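4.2 Home Care of Heavy Knits: Survey Findings

Padmavathi Kotian and Valdemar Hviid, Stallcombe Textile Care Study 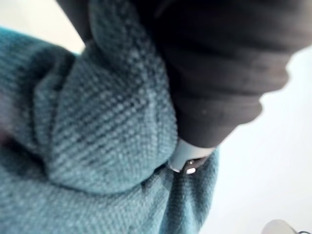 How often should a heavy knit be washed at home?

For most households in the study, washing three or four times in a season was enough, provided the item was aired between uses and small marks were treated when they were noticed.

Figure 3. Teal knit fabric with a raised fold; the ribs run diagonally.

The question of washing frequency was placed first in the household survey because earlier work at Stallcombe had shown wide disagreement on it. Of the 2506 questionnaires sent out in Satulville and the surrounding towns, 1430 were returned in usable form. Respondents were asked to report on one sweater or blanket of their choice, to state how it was washed and dried, and to say whether its size or shape had changed since it was bought. Items under one year old were left out of the analysis, as were items that had only been dry cleaned.

Respondents who washed an item after every few uses reported more change in shape than those who washed it a few times in a season. The difference held for both machine and hand washing. It was largest for items that were hung to dry, where the weight of the water pulls on the shoulders and the upper rows of stitches. Households that dried items flat on a towel reported less stretching, although several noted that flat drying took up space they did not have in winter.

Water temperature was harder to assess. Many respondents did not know the temperature of their usual cycle and gave only its name, which differs from one make of machine to another. The answers were therefore grouped as cold, warm, and hot. Shrinkage was reported mainly in the hot group - a result in line with the Þórarinsdóttir method notes, which we followed in wording this part of the questionnaire. The cold and warm groups could not be told apart with any confidence.

Storage was covered by 14 items in the second part of the form. Folding was more common than hanging, and most respondents who folded their knits kept them on a shelf or in a drawer. Creases along the fold line were mentioned often, but few respondents considered them a fault, and most said that the creases dropped out after a day of wear. Respondents who stored items in sealed bags were more likely to mention a stale smell at the start of the next season.

Two limits should be noted. First, the survey relied on memory, and owners may recall damage better than ordinary wear. Second, fiber content was copied from the label by the respondent, and many older items no longer had one. Items without a label were kept in the analysis but are reported separately in the Stovano tables, where wool, cotton, and acrylic blends are also listed by drying method.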